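Workshop tips: building a hand-held gripper at home

Building a two-fingered gripper you work by hand is a decent winter project, and a cheaper one than the robot arm you really wanted. Mine went together over most of December in the shared workshop at Furngate, where the heating is a matter of opinion. These are the things I'd tell myself at the start, in no sensible order.

Cut a pair of fingers in cardboard first. Pin them, open and close them, and look for the point where one link fouls another. I skipped this and ended up with 2 very nicely finished doorstops.

Drill both fingers clamped together as a pair. If the holes differ by a hair, the tips will meet like badly hung gates, and no amount of swearing at the trigger will line them up. Deburr the holes from both sides and wipe out the dust before anything gets bolted.

Don't overtighten the pivots. Nip each fastener up until the link stops wobbling, then back it off slightly. A drop of threadlock helps, on the thread and nowhere else.
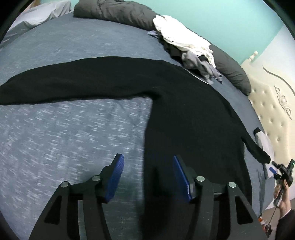
Words and workshop: Anwara Siddiqui
Filed under: Grippers, Small builds, Emdale

Grip comes from the pads, so spend your fussing there. Ribbed ones like the blue pair on these jaws suit knitwear, though a black jumper spread on the bed is still a humbling opponent. Go for the thick parts first, a cuff or a hem. Take a shallow pinch, lift a few inches, and stop if the stitches start to stretch. Rough edges on a finger will find a loop of wool before you do, so run an old pair of tights over everything and sand wherever they snag.

Clean the pads with warm water and a little washing-up liquid. Let them dry fully. Fluff in the ribs is the usual cause of a gripper that worked beautifully yesterday, and a stiff toothbrush shifts it – not the one in the bathroom, as I've been reminded.

For finishing the edges I start at 100 grit and go finer until I'm bored. The Puvik sanding blocks are fine. Kennedy makes a dearer one that lasts longer and vanishes from a shared bench sooner.

If there's a cable, give it slack at the wrist and tie it loosely to the handle. Then bend your hand every way you're likely to and see if it pulls. Tape is acceptable for an evening. Mine has been on since the spring.

Keep a tally if you like that sort of thing. Mine stands at 2,089 squeezes on the same pivots, over 40 of them made purely to annoy the cat. Check the fasteners at the end of each session and keep a spare of every size in a lidded tin. The lid matters on a shared bench, and so does writing your name on it.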